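6 Jan 2026

First day back on the Gondal cell. Air on, arm homed fine, wrist camera needed its cable reseated. Left the November calibration alone as the touch-off on the corner block still came up good.

Job today was hand-guided demos of the bevel pinion pick. Plustard want the arm to lift the pinion from wherever it gets left on the ring and carry it to the fixture. Started with the pinion teeth up each time and moved it to a different spot before every run. Did 17 runs, kept 10. That brings the set to 106.

The ones I threw out:
- four where I bumped the arm past the pick height and had to back up. The replay copies the back-up as well, so no point keeping those.
- two where the fingers closed on the tooth tips and the gear rolled in the grip.
- one where I forgot to start the recording.

Guiding by hand is still heavy in the last joint. Tried dropping the damping to 10 and it was easier to turn the wrist, but the arm drifted when I let go to press the gripper button. Put it back. Might be better to do the approach by hand and the last bit on the remote – the Lullard controller has a slow mode and the fine moves come out much smoother on it. Will try a short batch that way before changing anything else.

Approach that works best so far: come in low with the fingers wide open, stop short, line the hub up between the tips, then go forward and close. If I line up while still moving, the path wobbles and the trained version wobbles too.

Glare off the ring is a nuisance in the wrist view. Moved the lamp back a bit, not much change. Ask Ballen if they still have the diffuser sheet.

To do:
- batch with the pinion hanging over the edge of the ring, too few of those in the set
- grip pads, check for wear and brush off the grit
- rename today's files before they get mixed in with the old ones

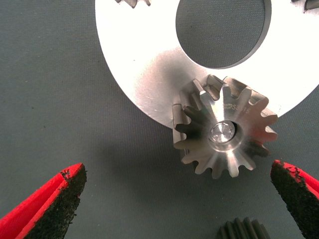 Wrist camera, fingers open, pinion over the edge of the ring.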